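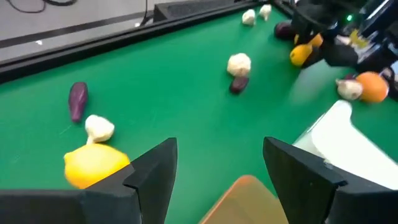 Two arms at work on mixed produce, seen from the wrist camera of one of them.

Grendden G2 Two-Arm Sorting Kit

The Grendden G2 is a pair of bench-mounted arms with two-finger grippers, sold as a kit for produce handling trials, training labs and small packing rooms. It suits items that vary in shape and size and don't sit neatly on a belt, such as lemons, eggplants, garlic and loose florets.

Both arms run from one controller. You can drive them by hand with the supplied leader handles, record the movements and play them back, or connect your own software through the Arkgate interface. The licence for Arkgate is included and doesn't expire.

Grippers

The standard fingers are black, with a narrow tip and a stepped inner edge. The tip is for reaching between items that are touching. The step gives the fingers a second place to hold when a piece is too wide for the tips. Softer pads are available for ripe fruit and are sold separately as the Mosquera pad set.

Wrist camera

Each wrist has a small colour camera looking out past the fingers. Items right up against the lens will look soft, so set your grasp point before the final approach. The camera can be switched off in the controller menu if you only need an overhead view.

Work surface

Any flat, level bench will do. We recommend a felt or rubber top, as round fruit rolls on bare laminate. A raised rail on the far side is worth adding if you work with citrus. Keep cables behind the rail and clear of both arms.

What's in the kit

Two arms with grippers and wrist cameras
Controller and power supply
Leader handles, one pair
2 bench clamps per arm
Spare finger set
Arkgate licence

Service life and care

Gripper fingers are rated for 3000 hours of normal use. Wipe them down with a damp cloth at the end of each shift and check the mounting screws monthly. Don't hose the arms - the wrist housings are not sealed.

Delivery and set-up

Kits ship from our Bemance warehouse within nine working days. On-site set-up is optional and takes one day. Wálter Ríos handles bookings and site checks. For trial hire, or to ask whether your produce is a good fit, contact Lucero Agudelo in sales. The next hire units are free from February.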